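Juni, von der Redaktion Haushaltstechnik

Pomthorpe Schwingungsdämpfer für Waschmaschinen im Test: Vier Füße gegen den Körperschall

Wer in einem Altbau mit Holzbalkendecke wäscht, kennt das Problem aus der Perspektive der Nachbarn. Beim Anlaufen der Schleuder durchfährt die Trommel einen Bereich, in dem Eigenfrequenz und Drehzahl zusammenfallen. Das Gehäuse schwingt auf, die Kräfte gehen über die Stellfüße in den Boden, und eine Etage tiefer klirren die Gläser. Gegen den Luftschall hilft eine geschlossene Tür. Gegen den Körperschall hilft nur eine Entkopplung am Aufstellort.

Pomthorpe bietet dafür einen Satz aus vier Elastomerfüßen an, die unter die vorhandenen Stellfüße gesetzt werden. Geprüft wurde die mittlere Ausführung. Zum Vergleich diente eine durchgehende Gummigranulatmatte von Narham, die vorher am selben Platz lag. Beide Produkte wurden im Handel gekauft.

Aufbau und Material

Jeder Fuß besteht aus einem zylindrischen Unterteil mit Lamellenprofil und einer aufgesetzten Schale, in der der Stellfuß der Maschine zentriert wird. Die Schale hat einen Innendurchmesser, der für gängige Stellfüße ausreicht; bei Geräten mit breiten Tellerfüßen sollte man vorher nachmessen. Das Elastomer ist grau eingefärbt und riecht in den ersten Tagen deutlich nach Weichmacher. Nach zwei Wochen bei geöffnetem Fenster war der Geruch nicht mehr wahrnehmbar.

Die Bauhöhe beträgt 28 mm. Das klingt nach wenig, ist bei einem Unterbau unter einer Arbeitsplatte aber oft schon zu viel. Der Hersteller nennt diesen Wert auf der Verpackung nur im Kleingedruckten auf der Rückseite. Hier wäre eine Angabe auf der Vorderseite angebracht, zumal sich das Material unter Last kaum setzt: Nach 300 Betriebsstunden fehlten an der gemessenen Höhe 2 mm.

Montage

Die Anleitung empfiehlt, die Maschine nach hinten zu kippen und zuerst die vorderen Füße zu unterlegen. Allein ist das nicht zu empfehlen. Die Transportsicherungen bleiben dabei entfernt, die Trommel hängt also frei in den Federn und verlagert beim Kippen den Schwerpunkt. Zu zweit dauert der Vorgang wenige Minuten. Anschließend wird das Gerät mit der Wasserwaage in beiden Achsen ausgerichtet, und die Kontermuttern werden gegen das Gehäuse festgezogen. Dieser letzte Schritt fehlt in der Anleitung vollständig. Wer ihn auslässt, bekommt nach einigen Schleudergängen eine wackelnde Maschine und wird den Fehler vermutlich bei den Dämpfern suchen.
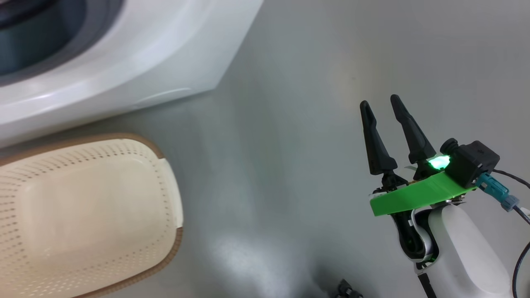 Der Untergrund muss fettfrei und eben sein. Auf glatten Böden haften die Lamellen gut, auf strukturierten Fliesen dagegen nur mit einem Teil ihrer Fläche. Bei breiten Fugen empfiehlt es sich, die Maschine um einige Zentimeter zu versetzen, damit kein Fuß halb in der Fuge steht. Auf geöltem Holz rät der Hersteller zu einer Zwischenlage, liefert diese aber nicht mit. Als Ersatz eignet sich die dünne Trennfolie von Oletine, die in Bahnen verkauft wird und sich mit der Schere zuschneiden lässt.

Messung

Gemessen wurde mit einem Beschleunigungsaufnehmer von Hordiienko, der mit Wachs auf dem Boden neben der Maschine fixiert war. Alle Durchläufe erfolgten mit demselben Programm und derselben Beladung aus Frotteetüchern. Je Konfiguration wurden 5 Durchläufe aufgezeichnet und gemittelt. Einzelne Ausreißer durch ungünstige Wäscheverteilung blieben in der Auswertung, da sie im Alltag ebenfalls auftreten.

Im Bereich der Enddrehzahl liegen die Pomthorpe-Füße klar vor der Matte. Die Schwingung am Boden ist dort so gering, dass sie ohne Messgerät nur noch mit der flachen Hand zu spüren ist. Anders beim Hochlauf: In der Resonanzphase schneiden die Füße schlechter ab als die Narham-Matte, deren größere Auflagefläche die Pendelbewegung des Gehäuses besser begrenzt. Der Effekt hält nur wenige Sekunden an, ist aber bei schwerer, nasser Wäsche als kurzes Rumpeln hörbar. Eine Beladung mit gemischten Textilien entschärft ihn deutlich.

Ein Wandern der Maschine trat mit den Füßen nicht auf. Auf der Matte hatte sich dasselbe Gerät im Lauf einiger Wochen so weit nach vorn geschoben, dass der Ablaufschlauch unter Zug stand.

Reinigung und Dauerbetrieb

Vier einzelne Füße haben gegenüber einer Matte den Vorteil, dass der Boden unter dem Gerät zugänglich bleibt. Flusen und Waschmittelreste lassen sich mit einer flachen Düse entfernen, austretendes Wasser staut sich nicht unter einer geschlossenen Fläche. Die Lamellen nehmen allerdings Staub auf und müssen gelegentlich mit einer Bürste gereinigt werden. Verfärbungen am Boden waren nach dem Testzeitraum nicht feststellbar – bei hellem PVC bleibt die Frage der Weichmacherwanderung dennoch offen, dazu macht Pomthorpe keine Angaben.

Bewertung

Plus: gute Entkopplung bei Enddrehzahl, kein Wandern, Boden bleibt zugänglich.
Minus: Rumpeln im Hochlauf, lückenhafte Anleitung, anfänglicher Geruch, Bauhöhe schlecht ausgewiesen.

Für freistehende Maschinen auf Massivdecken sind die Füße die bessere Wahl. Auf stark federnden Holzdecken sollte zunächst eine Matte probiert werden, gegebenenfalls mit einer lastverteilenden Platte darunter. Beide Produkte zu kombinieren ist nicht sinnvoll: Im Versuch neigte die Maschine bereits bei mittlerer Drehzahl zum Schaukeln, der Durchlauf wurde abgebrochen.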